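Bredley Kit Swap - your questions answered

I'm Tanko, and I run the kit swap out of the hall behind Tijani's bakery. I get the same handful of questions most weeks, so I've put them all in one place. If yours isn't on the list, come and ask me in person. I like a natter.

What is it, then?

You bring sports clothes you or the kids have finished with, you get tokens, you spend the tokens on other people's sports clothes. That's the whole thing. We started with one rail and a biscuit tin, and by last May we'd passed 3,000 items through the door, which still makes me a bit giddy.

Do I have to bring something to take something?

No! If you've got nothing to hand over, tokens are £2 each. Most tops are one token, tracksuits and coats are two, and socks are free if they come as a pair.

What do you take?

Football, rugby, netball, basketball, running, swimming (costumes only with the liner still in), dance, judo suits. Boots and trainers if there's tread left on them. No helmets, gum shields or shin pads please, I haven't the space and I don't like guessing whether a helmet has had a knock. 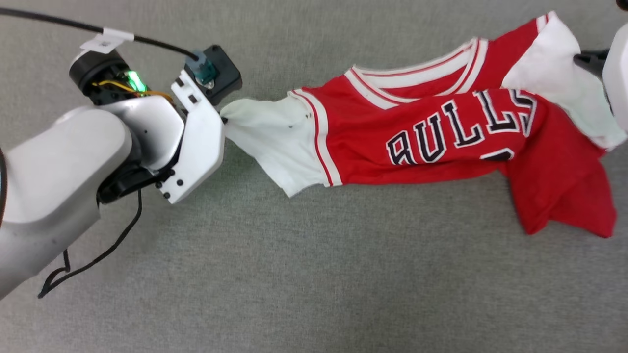

Washing is the thing I get asked about most, and I have opinions. Turn it inside out, cool wash, no softener, and never the tumble dryer. Softener leaves a film on the shiny fabrics and they start to hold on to smells. Anything with big printed lettering, like the BULLS across that red basketball top, wants drying flat or on a hanger, and please don't iron straight over the letters. I did that to a netball bib once and had to peel it off the iron with a butter knife. Red with white trim needs extra care too. Wash it on its own the first couple of times, or put it in with other reds, or you'll have pink trim and a cross teenager.

Can I bring things with marks on?

Small marks are fine, just tell me when you hand it over. I'd much rather know. Grass usually shifts with a paste of washing powder left on for an hour, mud should dry fully before you brush it off, and blood wants cold water, never hot. Rips are fine too if they're on a seam. Ese Lawal does our mending and she's a wizard with a seam, but holes in the middle of a panel mostly end up as cleaning rags.

How do the sizes work?

Badly. Every maker has its own idea of what a 9-10 is, so I sort by measuring across the chest, armpit to armpit, and I write it on the tag in centimetres. Measure a top at home that fits and bring the number with you. Basketball tops come up long and wide, and lots of people wear a T-shirt underneath, so don't be put off if one looks enormous on the hanger. 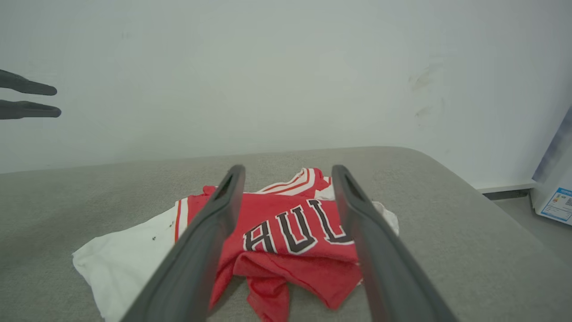
For children I'd go up a size in anything loose and stick to the right size for swimwear and leotards, where baggy is no use to anyone. There's a curtain in the corner if you want to try things on.

Can clubs join in?

Yes please. Plellano Juniors dropped off 25 old training tops in one go and they went in an afternoon. If you've got a big load, ring first so I can clear a table.

Do my tokens run out?

They don't. I've got 484 tokens written down in the book as owed to people, so if one of those is you, come and spend it!

Where do I park?

Behind the Fundetti café, after four o'clock. Before that it's for their customers, and they do notice.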